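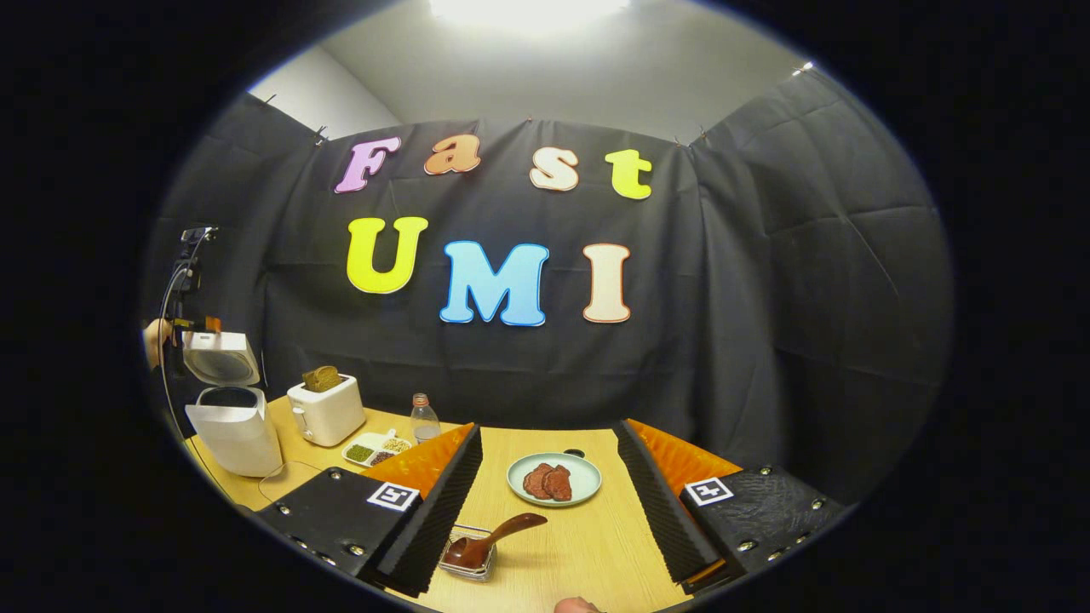 How many demonstrations with a hand-held gripper are needed before a policy can be trained for a multi-step food preparation task?

The number depends mainly on how varied the demonstrations are and how many have a complete, usable hand trajectory. For the breakfast task used by the Flasivside group, 300 screened demonstrations gave a policy that performed as well as one trained on the full set of 1000. Groups working with other objects or another arm should run their own comparison before they set a collection target.

Flasivside Manipulation Forum > Data Collection > Methods and Results
Thread: Screened versus full demonstration sets, breakfast task

flasivside_methods
Posted 24th July

The summary at the top of this thread has been placed there by the moderators at the request of several members. The full statement follows.

The Flasivside laboratory has completed a comparison of two training sets for the breakfast task. The first is the full set of 1000 demonstrations. The second is a subset of 300, selected by the screening procedure written by Elżbieta Jasińska. Both sets were recorded with the hand-held gripper, and no robot arm was present during recording. The same training settings were used for both, and both policies were tested on the Cavik arm by the same operator.

The procedure screens on three grounds. A demonstration is removed if the gripper path has a gap longer than the permitted limit, if the marker on either finger is lost while the fingers are closing, or if the operator pauses over the table without approaching an object. From the demonstrations that remain, the subset is drawn so that each starting layout is represented as evenly as the data allow.

No difference between the two policies was found on the complete task. The group regards this as a result for one task and one arm. Members are invited to comment on the method before the report is finalized in August.

tkessler_wilton
Posted in reply to flasivside_methods

Thank you for making this available before the final report. The Wilton group would like to raise a concern about the wording of the summary.

"Performed as well as" will be read as a statement that the two policies are equal. The statement itself says that no difference was found. Those are separate claims. If the number of test runs was small, a sizable difference could have gone undetected. We would ask that the number of runs per policy be stated alongside the result, with an interval.

We would also ask which steps make up "the complete task." Bringing bread out of a toaster is a very different problem from moving a spoon through a sauce, and a single score for the whole sequence hides that.

e_jasinska
Posted in reply to tkessler_wilton

Both points are accepted. The report will give run counts and intervals for each policy, and I will ask the moderators to amend the summary once those tables are ready.

The task has four scored steps: take the bread from the toaster, place it on the plate with the meat, lift the spoon from the wire basket, and put sauce on the bread. A run counts as complete only if all four succeed in order. The step scores were recorded and will be included. The spoon step is the weakest for both policies. The handle rests at an angle in the basket and its direction varies a good deal between layouts, so a grasp that is slightly off turns the spoon in the fingers and the next step fails.

palletizer_ret
Posted in reply to e_jasinska

I have spent most of my career in packaging automation and would like to understand the selection step. Almost 900 of the 1000 demonstrations passed screening, if I have read the draft tables correctly. In that case most of the reduction from 1000 to 300 has nothing to do with removing bad recordings. It comes from the second stage, in which the layouts are evened out.

The statement gives screening the credit. On these figures I would give the credit to balance. A plant manager reading the summary would spend money on a better quality check when the money should go toward moving the toaster and the plate more often between recordings.

e_jasinska
Posted in reply to palletizer_ret

You have read the tables correctly. I agree that "screened" is a poor name for a subset made in two stages, and the report will use "screened and balanced."

I do not agree that the quality check contributes little. A small number of recordings with a lost finger marker can do a great deal of harm, as the gripper width is read from those markers. In the recordings that were removed, the width value often jumps while the fingers are closing on the bread. A policy trained on such data learns to open its fingers at the wrong moment. We saw this behavior in early trials, before the procedure existed, although those trials were not controlled and will not be cited as evidence.

lauritsen_a
Posted in reply to e_jasinska

Auður Lauritsen, Gunnlaugsson evaluation group.

The disagreement can be settled with 2 further training sets. One would be 300 demonstrations drawn at random from those that passed the quality check, with no balancing. The other would be 300 balanced demonstrations drawn from the full set, with no quality check. Recording is already finished, so the cost is training time and hours on the Cavik arm.

Without them, the report can state that the combined procedure gave a usable policy from fewer demonstrations. It cannot state which stage was responsible. Our group would be unable to recommend either stage separately on the present evidence.

I would add a request concerning the backdrop. The recordings use a black fabric backdrop around the table with large colored letters pinned to it. Letters of that size give the camera strong, fixed features, and both the path estimate and the policy may come to depend on them. Was the backdrop in place when the Cavik arm was tested?

flasivside_methods
Posted in reply to lauritsen_a

The backdrop was in place for all test runs, letters included. It was not varied in this comparison. The report will say so in the section on limits.

tkessler_wilton
Posted in reply to flasivside_methods

In our view this belongs in the main findings. A reader will want to know whether 300 demonstrations are enough in a kitchen. What has been shown is that 300 may be enough in front of this backdrop. A smaller set probably gives the policy fewer reasons to ignore the background, so the full set may hold an advantage that appears only after the fabric comes down. Wilton would consider a test without the backdrop more valuable than either of the sets proposed by Dr. Lauritsen.

lauritsen_a
Posted in reply to tkessler_wilton

I would place them in the opposite order. If the backdrop is removed and the smaller set does worse, the group will still not know whether the cause is the size of the set or the way it was chosen. The two additional sets should be trained first, and all four policies should then be tested under both conditions.

palletizer_ret
Posted in reply to lauritsen_a

I support that order. I would also ask that the operator running the tests not be told which policy is loaded. Placing a plate by hand leaves room for small favors, however careful the person is.

e_jasinska
Posted in reply to palletizer_ret

The operator knew which policy was loaded in the runs reported here. For the new runs, policies will be loaded under coded names by a second member of the laboratory, and the plate, basket and toaster will be placed from a printed layout sheet.

I have requested arm time for the four-policy comparison. The backdrop condition has been added to the plan, with the runs in front of the fabric scheduled first. I remain of the opinion that the marker check will prove the more important stage, and palletizer_ret remains of the other opinion.

flasivside_methods
Posted in reply to e_jasinska

The plan has been entered in the laboratory schedule. The summary will stay in its current form until the run counts are available, at which time the wording raised by Wilton will be corrected. Members who wish to comment on the layout sheet should do so in the separate thread under Test Procedures.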